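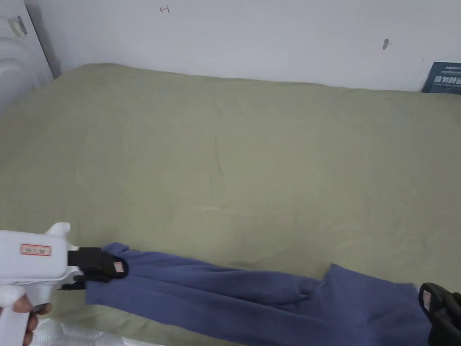

I have been sleeping badly since July, and if you know me at all you know I've been telling everybody about it, including the man who came to read the meter. So I may as well tell you too, and then I can get on to the part where things got a little better.

It started with the heat, I think. Our apartment is on the top floor and the roof soaks up the sun all day and then gives it back to us at bedtime, like a casserole dish. I'd go to bed at ten, lie there listening to the refrigerator, get up, drink water, lie down again, need the bathroom on account of the water, and by then it would be 2 in the morning and I'd be wide awake planning arguments with people I haven't seen since high school. The heat went away in the fall. The being awake didn't.

I tried the things you try. Chamomile tea (tastes like a barn, sorry). A magnesium powder from Zarnon that my sister swears by, and which gave me extremely vivid dreams about parking. I bought one of those sleep trackers, and all it did was confirm every morning that I was right to feel awful. I gave it to my nephew.

What helped in the end came from Iwona Górecki, who I used to share a desk with back when I worked at Brotaro. We had lunch on a Tuesday and I must have looked terrible, because she put down her fork and asked what time I got up. Not what time I went to bed! I'd been so busy fussing over bedtime that I was sleeping in whenever I could, half past nine on weekends, six-thirty on work days, and any old time on the days I work from home. She told me to pick one time and stick with it for 8 weeks, no matter how the night went. She had done it herself after her second baby and she was very firm about it.

So I picked six-thirty. The first two weeks were miserable and I won't pretend otherwise. I fell asleep on the bus and rode all the way out to the depot, and the driver had to wake me (very kindly, he even waited while I found my other glove). I was short with my husband. I cried at a commercial for gutters. But somewhere in the third week I noticed I was getting sleepy at ten, properly sleepy, the way I used to as a kid in the back of the car, and I'd be gone before I finished a page.

I did make a few other changes along the way. I walk in the morning now, before I've had time to think of a reason I shouldn't, down past the bakery and around the school and home again. My phone charges in the kitchen. And I've gone back to reading dull books at night, or at least books where I don't care who did it. I'm on a history of canals at the moment, and I've been on page 190 for the better part of a week, so I'd call it a success.

Oh, and I stopped making the bed a place for everything else. I used to pay bills there, fold the laundry there, eat toast there, talk to my mother on the phone for an hour there. Now I do all that at the table, and my mother says I sound further away, but I think she's imagining it.

I still have a rough night now and then. Last night was one, as a matter of fact, with the neighbor's dog and a lot of wind. I got up at six-thirty anyway and had two cups of coffee, and I'm planning on soup and an early night. If you've got a really boring book to recommend, please leave it in the comments, the canals are almost finished and I'm going to need another one!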